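How a Blog Comment Finds Its Way Home

Have you ever typed something under a story on the internet, pressed the button, and wondered where your words went? I have. I run a little blog called Rollix, where I write about snails, puddles and the odd pudding, and I spend a lot of my time reading comments. So I'm going to tell you what happens to one.

First, what is a blog?

A blog is a bit like a diary that you leave open on the table so other people can read it. Each new page is called a post. The newest post usually sits at the top and the old ones slide down underneath. My blog has 76 posts now, and the very first one is so far down that you need a strong finger to scroll to it (it's about a snail, and it isn't very good).

Under each post there is a box. If you've got something to say, you can write it in there, and that's a comment!

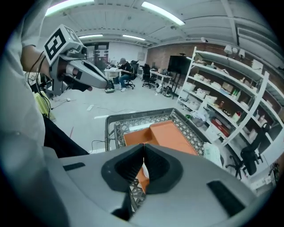 Where does my comment go?

Let's pretend you have written "I like snails too" and pressed Send. Your words get chopped up into tiny parcels and whizz off along wires, and sometimes through the air as well, until they reach a computer called a server. A server is a computer whose job is to look after things and hand them out when somebody asks. Mine belongs to a company called Itgate, and I've never met it. I like to think it hums.

The server puts the parcels back together in the right order and pops your comment on a very long list. Then it waits for me.

Why do I have to wait?

This is the bit that makes people grumpy. You press Send, you look at the page, and your comment isn't there! Did it get lost? Probably not. On lots of blogs, somebody reads each comment before it goes up. That job is called moderating, and on Rollix the moderator is me, usually with a cup of tea, at 10 in the morning.

I'm looking for a few things. Is it kind? Is it safe? Has somebody put their address or their school in it by mistake? If they have, I take it out straight away, and I'd like you to remember that one - never put where you live in a comment, even if the blog seems really friendly.

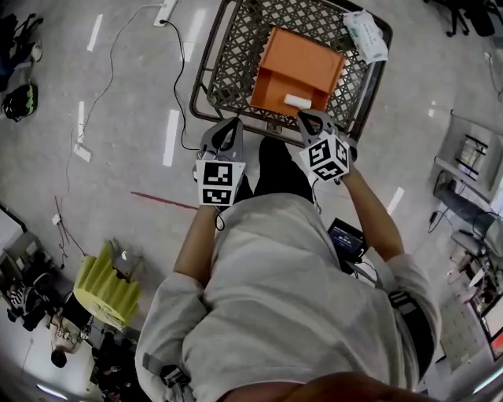
I'm also looking for spam. Spam is junk that gets sent to thousands of blogs at once, mostly by computer programs that never get tired. It might say "Lovely post, buy my shoes", under a story that has no shoes in it at all. One February I had 1,752 spam comments, and only 18 real ones. I read every one of the 18 twice.

Luckily I have a helper called a spam filter. Mine is named Akden, and it works by looking for clues. Lots of links? That's a clue. The same words sent over and over? That's another. When Akden gets suspicious it drops the comment in a separate pile for me to check. It does make mistakes, and it once threw out a very nice message about custard.
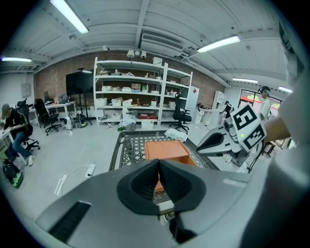
Once I'm happy with your comment I press a button marked Approve, and the server adds it to the page. Now anybody reading that post can see it, whether they live next door to me or on the other side of the world. They can write back to you too, and then I might join in, and before long there are three or four of us chatting about what snails eat for breakfast.

Can I start a blog?

You can, but ask a grown-up to help you set it up, and pick a pretend name to write under. A friend of mine writes as Sitthichai and I think that's much grander than her real one. Then choose something you could talk about all day long and write your first post. It doesn't have to be long. Mine had four sentences and a spelling mistake, and I still haven't fixed it.

Contact Rollix | © Rollix, all rights reserved | Back to top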